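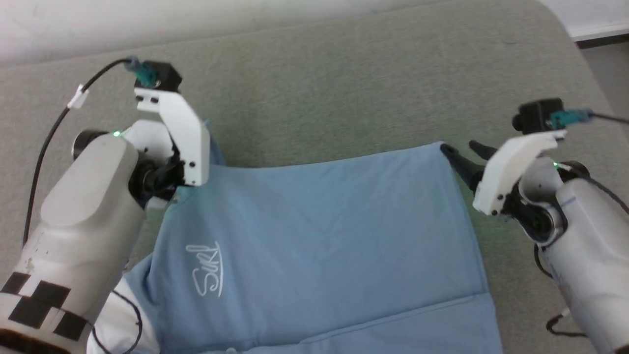
Damián says I fold T-shirts like I'm wrapping fish, and that any shirt with writing on the front ought to be folded so you can read it from the top of the drawer. This came by text, with no hello. I had only asked him whether he wanted his green hoodie back!

So of course I spent the whole evening on it. December is a silly month to be sorting T-shirts, I know, but the drawer hasn't closed properly for ages and I was sick of shoving it with my hip every morning. Everything came out. I tried the bed first, but the mattress is too squashy and the sleeves kept sliding off, so I moved over to something padded with a bit more firmness to it and that was much nicer.

The pale blue one that says Surf is still my favorite. I have never surfed (I stood on a board once at Quezada and fell off before it was even in the water) but it's such a soft color, a kind of washed-out sky, and I can't be sensible about it. It creases if you so much as look at it. I smoothed it out with my palms and did sides in, sleeves back, bottom up to the middle, then over again. The word ended up on the inside. Tried it the other way and got half of it, just "Su", like somebody had been interrupted. Third go, I folded the whole thing face down and there it was when I flipped it – the entire word, a little slanted, very pleased with itself. Fine, Damián.

After that I got carried away and redid the lot. Two shirts went in the rag bag, the yellow one with the bleach spot and the one from the Hullska picnic that has shrunk so much it would fit a cushion. I kept the brown one with the torn collar for painting, if I ever paint the hall. I keep saying I will.

The drawer closes now, almost. It catches on the left at the back and I think a sock has gone down behind the runner. I'll need the flashlight for that, and the flashlight needs batteries.

Had toast at 9 standing up and forgot to answer about the hoodie. Must ask him tomorrow, and get batteries, and see if he knows what to do with turtlenecks.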